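Workstation inspection checklist: hand-held gripper sorting, carton bench
Site: Zudley, packing room
Completed by: Howard Bellamy, shift safety rep
Period: May
Next check: after the Wirenard line is switched on

1. Bench and covering
Cloth lies flat, no trip hazard at floor level: OK
Comment: Crease down the middle is fine. Please do not tape it, the tape lifts and catches sleeves.

2. Grippers
Pads secure on both fingers: OK
Pivot pins checked for play: OK
Finger guard fitted when stored: NO
Comment: Guards are still in the Hunus cupboard. Keep hands clear of the linkage when closing. Two people have had skin nipped between the bars, neither needed more than a plaster.

3. Stock on the bench
Cartons kept to the far half, working space clear in front: OK
Tall cartons stood upright: NO
Comment: Stand tall boxes square on their base before starting. Small mixed goods may stay together, but nothing should lean on anything else.

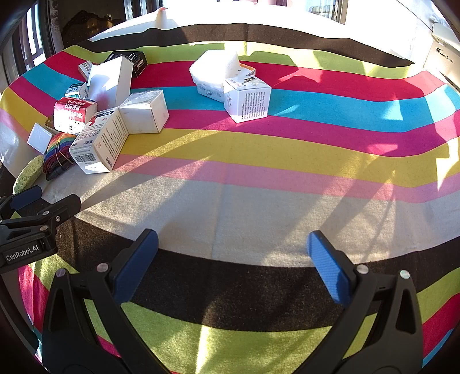
Item 3. Tall white box tilted, left-hand group. Second gripper at left edge of bench.

4. Light and glare
Sun on working area: ACTION
Comment: Strong patches of sunlight on the cloth make it hard to judge the edge of a white carton. Blind requested. Until then, move the start to 3 pm if the glare is bad.

5. Hand and wrist strain
Rest breaks taken: PARTLY
Comment: Packers used to lift and turn all day. Now they squeeze a handle, and the soreness has moved from the back to the thumb. Limit is 50 picks, then swap hands or swap jobs. Several people said they lose track, so a counter is on order.

6. Staffing and training
Everyone on the bench has done the Ban induction: OK
Everyone told what the recordings are used for: NO
Comment: This was the main question at the shift talk. Staff want to know if the robot line takes over carton sorting or only the night work. I have no answer to give them and have asked for one in writing. Two packers have asked to train as line minders and should get a reply before the switch-on.

7. Walkway behind bench
Clear to the door: OK

Actions open: guards (2), blind (4), counter (5), written answer to staff (6).
Signed: H. Bellamy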